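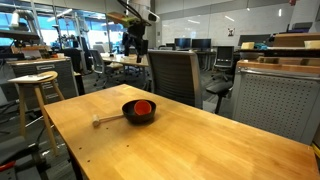

Atif reckons the flutter on side B is on the tape itself and no amount of work on the machine will shift it. He left a note to that effect on the Sokska box: he played the reel on both decks and the piano wobbles in the same bars each time, so stop cleaning the capstan.

2019-02-09

Reissue of the Sokska album, transfers and first pass at the running order.

Did as Atif said and left the capstan alone. Played side B on deck two, then again on deck one, and recorded both into the session so they can be lined up. The wobble falls in the same place on each, in the second verse of "Tasley" and again just before the fade. So it was there when the copy was made. The box says COPY in red pencil, which we all read past last week. That makes this at least second generation.

The label's paperwork calls it the master. Have written to Eun-ji Sung to ask whether there is another reel anywhere. Moynihan, who pressed the first run, may have kept a production copy, but they moved premises twice and I would not hope for much.

Side A is better. Levels are steady, top end is all there, and the tones at the head of the reel are still usable. Set azimuth by ear on the hi-hat in the opening track and then checked it against the tones, and the two agreed closely enough that I kept the ear setting. Transferred at 96k. One dropout in the left channel in the third song, very short, and it can be patched from the matching bar in the next chorus if Eun-ji is happy with that. I would tell the band either way.

Two splices had let go, both at leader tape. Remade them. The old adhesive had crept onto the next layer and needed cleaning off by hand, a slow job. Nothing lost from the music.

Hum on the first playback of side A was ours. Lead from deck one to the desk was lying across the power supply again. Moved it and the hum went. Please can whoever next uses deck one leave that lead where it is now.

Bonus disc

The list from Anham has 12 tracks on it. As far as I can tell from what is on the shelf, we have good sources for all but 3. Those are:

"Long Field" (demo). Cassette only, and the cassette has been recorded over at the end. There is a fade point before the join that would work.

"Tasley" (radio session). We have a dub from vinyl, with a scratch through the intro. Anham believe the broadcaster's own tape exists. They are asking.

"Second Kitchen" (instrumental). Listed on the sheet, but the reel in that box is a different song at a different speed. I played the whole of it to be sure. It sounds like an early try at "Long Field", slower and with no bass, and I think it is the better recording of the two. Suggested to Eun-ji that we swap it in.

The remix from the second single is on DAT and plays clean, with no errors showing on the counter. Copied it twice while it was behaving.

Running order: Atif wants the demos first and the remixes at the end. I had them mixed together. Tried his way this afternoon and it does sit better, mostly for the reason that the levels can be set in two groups and left. The demos are quiet and hissy and next to a club mix they sound broken. Kept the hiss. Took out one mains click and the thump where somebody stops the cassette.

Vinyl

Anham are now talking about 3,000 copies on CD and 2,000 on double LP. Sides are tight. Side three runs long as it stands, and the cutting room will want it quieter than the rest or a track moved. Moving the remix to side four solves it and costs nothing, but the sleeve has gone to the designer with the old order on it — must ring Monday.

No limiting on the album itself. The CD from the first release is already louder than the tape and I can't see what would be gained by going past it. Did a flat version and a version with a small lift at the bottom, and both are in the session folder. The lift helps the kick drum on side A and muddies side B.

Still to do

Speed correction on side B, by hand, bar by bar, if no better reel turns up. Allow two days.
Tone reel back to its own shelf.
Ask Eun-ji who holds the rights to the sample in track four. The old contract mentions it but gives no name.
Bake test on the multitrack: leave until the oven thermometer has been replaced.
Print the track sheets again with COPY written on them.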